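Looking after a white worktop

Household tips - surfaces

White tops show everything: tea, pencil, newsprint, the ring from the bottom of a paint tin. Most of it comes off with very little effort if you get to it the same day. Start with the mildest method and only move on if the mark is still there.

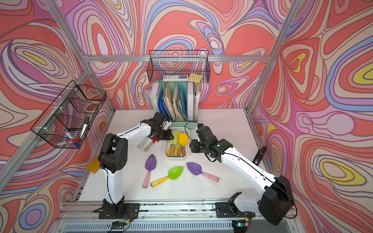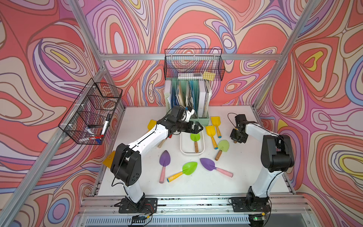

White tabletop with patterned walls on three sides.

For everyday cleaning, use warm water with a small squirt of washing-up liquid. Wring the cloth out well, wipe from the back towards you, then go over it again with plain water. Dry with a clean tea towel. Soap left to dry leaves a dull film that picks up dirt.

Tea and coffee. Mix 3 teaspoons of bicarbonate of soda with enough water to make a paste. Spread it on the stain, leave for ten minutes and wipe away. Do not scrub.

Pencil and crayon. A soft white eraser will shift pencil. Crayon needs a little washing-up liquid on a damp cloth.

Ballpoint. Dab with surgical spirit on cotton wool, turning it as it picks up ink. Try a hidden corner first and open a window.

Dried glue. Lay a warm, wet cloth over it until it softens, then lift it with an old plastic card held nearly flat. Metal scrapers leave grey lines.

Limescale. Equal parts white vinegar and water, 100 ml of each, is plenty. Keep it off marble and other natural stone.

Scouring powder will take the shine off for good - after that the top stains faster than before. Bleach can yellow some finishes, so check the maker's leaflet.

Hala Benjelloun wrote in to recommend a microfibre cloth, washed at 60 without fabric softener. We have tried it and agree.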